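Subject: Re: [cell-upkeep] Grirnum gripper drifting closed after homing
From: Vichien Saengthong

Marcelino Meireles wrote:
> Our Grirnum closes a little further every shift. After homing it
> reports zero, but the fingers are 3 mm in from where they should be.
> Firmware is current. Is this the linkage or the encoder? We have
> 2,000 cycles on these fingers.

Check the linkage before you touch the encoder. We had the same drift on the Caldeira cell and it was the pivot screw on the moving finger. It had backed out far enough for the finger to sit off its stop while the motor was still homing correctly.

Take the power off, hold the finger near the tip and rock it. Any play you can feel is too much. Pull the screw, clean the thread, put a small drop of medium threadlocker on it and refit. Leave it overnight, then home it 6 times and write down the gap each time.

Look at the cable too. Ours had been tied too tight at the wrist and pulled on the connector at full reach. It now has a wide loop at the arm end, and I check that it stays clear of the basket rim when the fingers go in. The test pieces are a red cube, a red cylinder and a green ball. 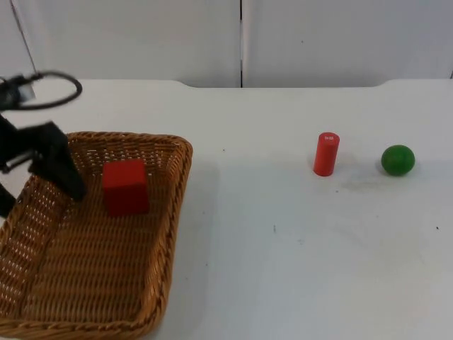 Marcelino replied off list that his screw was tight but the pivot bushing had worn oval, and asked whether the Stitex bushings fit. They do, but you have to ream them after pressing or the finger binds.

I change ours at 4,000 cycles now, both sides together. Redo the zero offset afterward - the old value will be wrong with new bushings in.

Vichien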